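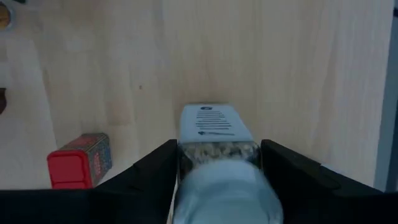 Consuelo had kept her shop in Fodilis for 39 years, and when she closed it she brought home only what could stand on one table.

"It is not a shop any more," she told her niece Lucero. "It is a cupboard without doors."

Lucero had come on the late bus from Zetutlow with one bag and wet shoes. She wanted to sleep, but her aunt had already put the kettle on and pulled out two chairs. The table was of light wood, and on it stood the little raised shelf which, in the shop, had been beside the till. In those days it carried the things that people forget until they are paying. Now it carried whatever Consuelo decided, and she decided something different every evening.

"Give me the seasoning," said Consuelo.

"Where does it go?"

"If I knew, I would not ask you to hold it."

Lucero held it. It had a big pale cap, and when she turned it the small pieces inside moved with a dry sound, like sand in a shoe. She remembered this sound. When she was a child she was allowed to sit behind the till in February, when few customers came, and she used to shake all the jars beside her ear and guess what was in them with her eyes closed. Her aunt paid her 20 cents for every correct answer. One winter she won a whole coin of 100 and bought a comb with it, which she lost on the same day.

"Put it down for now," said Consuelo. "First the back row. The tall tin with the gold lid must be near the red box. They were always neighbours."

"Does it matter?"

"To me it matters. I find things with my hand, not with my eyes. At six in the morning I don't have eyes."

So they worked. The white tub went to the left, then the small jar with the dark lid, then the tall tin, then the boxes, and the bag at the right end, where it could lean a little if it got tired. Consuelo stepped back and looked, as she used to look at her window from the other side of the street. 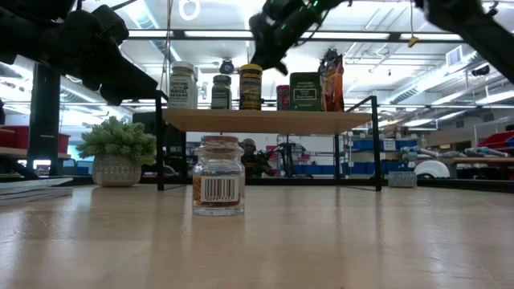
"And this one?" asked Lucero. She touched the glass jar with the red-brown lid, which was alone in front of the shelf. "I can't see anything in it."

Consuelo did not answer at once. She poured the tea and moved the sugar nearer to her niece.

"Wálter Ñahui brought it back," she said. "You remember him, from the house behind the mill. He bought it from me on credit, and the next week he came with the money and also with the jar, washed. I told him, Wálter, you pay for the jar too, it is yours. He said he didn't like to keep what he had finished."

"When was this?"

"The last month. Nearly the last day."

"And you can't throw it away."

"I can throw it away very well. I am thinking what to put in it."

Lucero drank her tea. It was too strong, as always in this house. She thought about buttons, about rice, about the dried mint that her mother sent every summer and that always arrived as powder. She said "mint", and her aunt said "no" so quickly that both of them laughed.

Then they took everything down from the shelf and began again, because Consuelo was no longer sure about the tall tin.

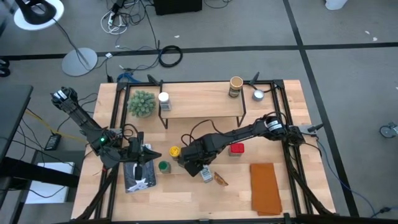 The yellow lid and the green lid, waiting for their place.

"The yellow one goes in front," said Lucero. She was surprised to hear that she had an opinion.

"Why in front?"

"Because I will be the one who looks for it. I'm staying until the spring, I think. If you have the room."

Consuelo took the can with the yellow lid and held it for a moment against her apron. The room upstairs had been ready since the morning, with two blankets, but she did not mention it.

"Then in front," she said, and asked for the green one.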